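Temero Opens Recording Program for Laboratory Handling Tasks

TOLTITZ — Monday, June 17, 2019 — Temero, a developer of control software for laboratory robots, today announced the start of a program to record people doing routine bench work by hand. The recordings will be used to train Lillon, the company's learning system for two-armed robots.

The first set covers 178 short tasks. Most involve picking up, turning, placing or passing small items such as glass rods, beakers, petri dishes and tube racks. Temero has collected 2,438 recordings to date and plans to have the full first set finished in November.

Each session is run by two people. One sits or stands at a plain table and does the task wearing work gloves, with a tracked controller strapped to the back of each hand. The other reads out the task, starts and stops the recording, and marks any attempt in which an item was dropped or knocked over. Those attempts are kept and labeled.

"We had a good arm and a good planner, and it still broke glass rods," said Dorottya Vass, head of data collection at Temero. "A person shifts a rod from one hand to the other without thinking about it. We need many examples of that, done by different people, at different speeds."

Objects are moved to new positions between takes so that Lillon does not learn a single table layout. Operators are asked to work at their normal pace and are not told which hand to use first. A session lasts up to 400 takes, with breaks, and is checked by a second reviewer before it goes into the training set.
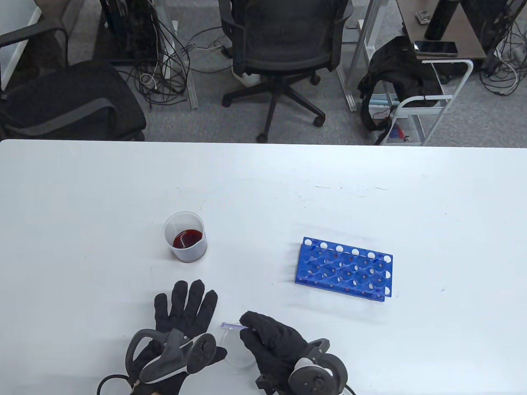 A glass rod is held above a petri dish during bench work, with a beaker of dark red liquid and a blue test tube rack on the table. Controllers are worn on the backs of both gloved hands.

Correa, a contract testing laboratory, is the first outside partner. Its staff supplied the task list and have contributed 685 of the recordings.

"The list is dull on purpose," said Tibor Vida, operations manager at Correa. "It is what our technicians do between the interesting parts of the day."

Temero will add capping, pouring and labeling tasks once the first set is complete. Laboratories that want to suggest tasks or lend operators can write to Judit Illés, partner programs, at the company's Toltitz office.

About Temero
Temero develops control and training software for robots used in testing and research laboratories. The company is based in Toltitz.

Press contact: Meenakshi Sandhu, Temero, Toltitz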